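Let Kids Read Off the Page

By Firdevs Güneş
Last updated Monday, 4:15 p.m.
281 shares | 20 comments

I judged a student recitation night last month. High school gym, bad microphone, folding chairs, the usual. Six finalists, every one of them working from memory because the rules say memory. And I've come home wanting to pick a fight about that.

The memory rule is hurting these contests. I think we should drop it, or at least make it optional, and I think most of the people who run them half agree with me and won't say so.

What I saw. A girl from the Braltesano district, second to last, doing a long poem about her grandmother's orchard. Lovely voice. Slow in the right places. Then line fourteen or so and she's gone. Eyes up at the ceiling. You could hear the gym clock. The prompter gave her three words, she picked it back up, finished it well, and by the score sheet she was already out of it. Accuracy deduction, prompt deduction, and a lower mark for "presence" on top, because who has presence after that.

So she lost on the same mistake three times over. The boy who won did not miss a syllable. I couldn't tell you one thing he thought about the poem he was saying. Flat as a tax form. I marked him low, the other judges marked him high, and that was that.

I know the arguments on the other side, I've made them myself. Memorizing gets the poem into the body. You carry it around for life. My father could do twenty minutes of verse over a sink of dishes and I'm not going to pretend that wasn't a gift to everybody in the kitchen. Fine. But he learned it because he liked it, over years, and no one had a stopwatch on him. A kid with six weeks and a chemistry midterm is doing something else. She's cramming. Cramming leaves you about as fast as it came, ask anyone who took chemistry.

And look at what it does to the choices. I went through the list of 78 poems the students in our region picked this year – somebody on the panel had it printed – and it was short, short, short, rhymed, short. Of course it was. Rhyme holds your hand. If I was sixteen and scared of a blank I'd pick the rhymed one too. Nobody touched the prose poems. One kid out of the whole lot took anything over two pages, and she's the one I just told you about.

Professional poets read off the page, by the way. Nearly all of them. They stand there with the book and lick their thumb and lose their place and we pay for the ticket anyway. Actors in a staged reading hold scripts. Radio people obviously. Somehow only the teenagers have to do it bare.

The Eren reading series, which I've gone to since it was in the back of a shoe store, started letting students on in July with the book in their hand if they wanted it. About half take it up there. Most of those hardly look down. It's just there, like a railing on the stairs. The readings got longer and stranger and a good deal better, and I heard a fifteen year old do a piece about a flooded basement that I have thought of every week since then.
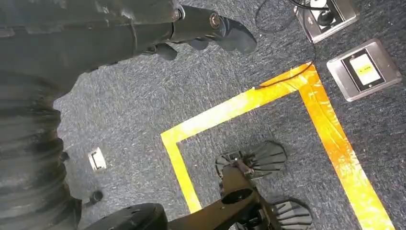
Does letting them hold the book make it too easy? Reading aloud well is hard with or without the page, and plenty of adults with a text in front of them still put a whole room to sleep.

What I'd do, if anyone asks me. Keep the accuracy score but cut it way down. Let the student choose, book or no book, and no bonus either way. Raise the weight on understanding, which right now is worth less than posture (really, go check the sheet). And let them go over the time limit by a minute without docking them, the long poems need somewhere to go.

Teh purists will hate it. I've had two emails already, just from saying a bit of this out loud in the parking lot. One of them called it the end of standards. Well, we had standards that night and they sent home the best reader in the building.

I'm judging again next year if they'll have me.

20 comments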